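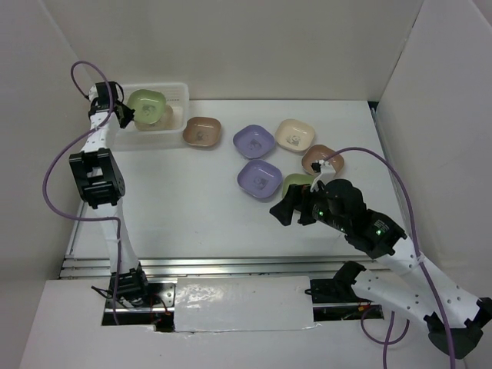

How to Get a Toddler Eating at the Table (Without Losing Your Mind)

Posted Sunday, February 11, 2018 by Roya Rostami

When my youngest turned one and a half, supper at our house was mostly me following him down the hall with a spoon. I had done all this before with his sister, you'd think I would remember how it goes, but I swear every bit of it had gone out of my head! So I called my mother, I called my friend Abbas (he has twins, bless him), and over the month of January we got ourselves into a routine that works pretty well. A few of you asked me to write it down, so I have tried to put it in order.

Before you start

You don't need to buy much. A chair where the child's feet rest on something solid, a bib you don't mind washing every day, and a few small, shallow bowls. We like the kind with a little animal on the inside, so there is a reason to get to the bottom. If your chair has no footrest, a sturdy box pushed underneath will do until you find something better. Ours was a box of printer paper for weeks.

Step 1. Pick your times and stick to them

We do breakfast at 7, lunch at 12, and supper whenever my husband walks in the door, with a snack in the morning and another after the nap. Between those times it's only water. This was the hardest part for me, I will admit, as I was a great one for handing out crackers in the car. The first few days he fussed a good deal. By the weekend he was coming to the table hungry and we had a whole different boy on our hands.

Step 2. Give a warning

Little ones hate being scooped up in the middle of a game. I tell mine, "Two more blocks and then we wash hands," and then I really do wait for the two blocks. We sing a silly song at the sink and go straight from there to the chair.

Step 3. Serve small, and serve it in parts

Put a spoonful of each thing in its own bowl. One might have rice, another peas, another a bit of chicken cut up fine. Always include one food you know they like. Grapes and cherry tomatoes get cut in quarters the long way, every single time, even if you're in a hurry. You can always give seconds, and a child who asks for more is a happy sight.

Step 4. Sit down too

I used to wipe counters while he ate. Abbas Ranjbar told me to quit that and pull up a chair, and he was right. Eat some of the same food, talk about your day, and try not to stare at what is or isn't going in. If the peas go on the floor, say "peas stay on the table" in a plain voice and leave it there.

Step 5. Let them be done

Teach a word or a sign for "all done" and honor it. Ten or fifteen minutes is a long time at that age. Wipe the hands, lift them down, and clear the dishes without remarks about what got left.

Step 6. Give them a job

Mine carries his own bowl to the counter now, and he is so proud of himself. His sister sorts the clean ones by color and puts them away in the low cupboard. It takes longer than doing it myself (a lot longer!) but I have come to enjoy it.

If it isn't working

Give it two weeks before you change anything. Teething, colds, and new shoes all seem to throw things off at our house. If your child is losing weight, or gags or coughs often while eating, please call your doctor and don't wait on a blog post from me.

Next time I'll write up the soft lentil patties, which I promised to Abbas's wife and keep forgetting.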